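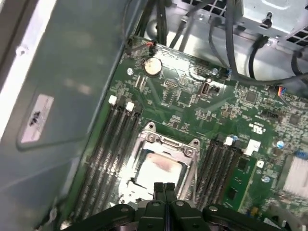
2025年7月20日
节律听觉提示步态实验,Rarnby 走廊,预试第二轮
记录:Niloufar Fallahi

接上次。上轮遗留两项:一是提示音与足跟触地时刻的对齐基准不统一,二是音乐条件下拍点标注靠人工听,标注人之间差异偏大。本轮先解决第一项,第二项只做了一部分。

条件设置
共 3 个条件:无提示、单音节拍器、带强拍的器乐片段。单次行走 900 秒,中间不停,两端绕锥桶转弯。条件顺序由 Winance 随机给出,受试者入场前不知道顺序。提示间隔取个人舒适步速下的平均步间隔,不加快也不放慢。上轮把间隔统一缩短,结果有人步幅明显变小,看不出是提示的作用还是被催的,本轮取消。

今天这位受试者舒适步速下步间隔为 562 毫秒,节拍器和音乐片段都按此设定。音乐片段由 Sotness 曲库选出,只做时间伸缩,不变调。原曲拍速与目标差得太远的不用,伸缩过度后打击乐起音发糊,拍点检测会漂。

设备
足底开关贴于足跟与第一跖骨头,双侧。提示音从播放端分一路进采集盒,与足底开关同一时钟。上轮用的是播放软件自己写的时间戳,与采集盒之间存在随时间累积的偏移,行走时间一长,相位结果全部不可信。上轮数据里凡是涉及相位的图一律作废,步间隔变异性仍可用,该量不依赖提示音时刻。

耳机改有线。无线那副延迟不稳定,断连一次后重连,延迟值就变了。线从衣领后面走,腰包固定,受试者转弯时没有被拽。

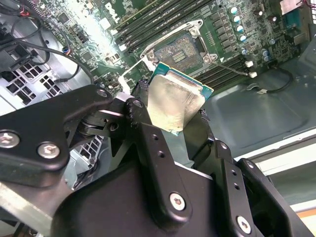 夹持中的 CPU,顶盖上有灰色旧导热膏残留。

数据处理
剔除转弯段(按腰部角速度判定)以及左右脚配对不成立的触地之后,音乐条件剩余有效步 1,229 步。转弯段判定阈值沿用上轮,肉眼核对几处,起点略偏晚,转弯前的减速步有一部分留在了直行段里。下次把窗口向前扩一步再看。

相位定义:足跟触地时刻减去最近提示时刻,除以提示间隔,取值落在正负半周期内,负值表示脚先于声音。用圆统计,报告平均方向和合成向量长度,不用普通均值。

初步结果,仅这一位,不做推断:
节拍器条件下相位平均为负,脚略早于声音,与敲指任务里常见的负异步方向一致。
音乐条件下平均方向接近零,但合成向量短,即步与拍的关系较松。
步间隔变异系数,节拍器最低,无提示与音乐接近。
去趋势波动分析的指数,节拍器条件下降,长程相关减弱;音乐条件与无提示差别不大。窗口上限对指数影响较大,两种取法都存了,先不下结论。

变异系数低不等于步态好。节拍器把每一步都拉回同一个间隔,变异小了,自然步态里那种慢的起伏也没了。写报告时两个量要并列,不能只写前者。 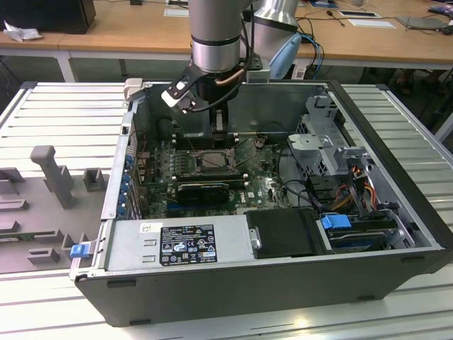 Kumaresan Nambiar 看过上面一段后的意见:音乐条件的向量长度短,先别归到受试者身上。器乐片段里强拍和弱拍的起音强度差很多,如果有几小节鼓停了,受试者跟的可能是旋律音,检测出来的拍点却仍按网格算。建议把片段按有鼓和无鼓切开,分别算向量长度;有鼓段若回到节拍器的水平,问题就在材料。另外要查一下他是不是隔拍跟,隔拍跟的话只有同侧脚落在拍上,左右合起来算会互相抵消一部分。

同意,已按左右分开重算。左脚集中,右脚分散,隔拍跟的可能不能排除。有鼓无鼓的切分尚未做,需要先把拍点标注补齐。

拍点标注
自动检测加人工复核。复核规则暂定:复核者戴耳机听两遍,第一遍只听不改,第二遍逐拍移动。移动超过半拍的不直接改,另记一列。我与 Kumaresan 各标一份,互不看对方文件。目前只完成第一支片段,差异集中在弱起小节,第二支弦乐起音慢,估计更难。

受试者主观记录
节拍器条件后自述“脑子一直在数”,音乐条件后自述轻松,没有留意脚。疲劳评分各条件间无变化。他自己提到平时走路听歌,熟悉程度这一项问卷里没有,应补。熟悉的曲子可能不需要注意就能跟上,也可能让人去听词,本轮片段无人声,后一种暂不涉及。

Nouri 问卷(音乐训练经历)中文版第四题译法有歧义,“学过乐器”未限定时长,受试者问了两次。改为填写年数,旧表保留,不回填。

待办
转弯窗口前扩一步,重跑全部条件。
片段按有鼓、无鼓切分。
加入隔拍跟的判别,左右脚分别报告。
问卷补熟悉程度。
采集盒音频通道增益降一档,强拍处有削顶,触发时刻目前未见影响,但波形难看。
下一位受试者步速偏慢,Sotness 曲库里合适的片段少,七月底前另找。

原始文件已入库,文件名加后缀 b,以免与上轮混用。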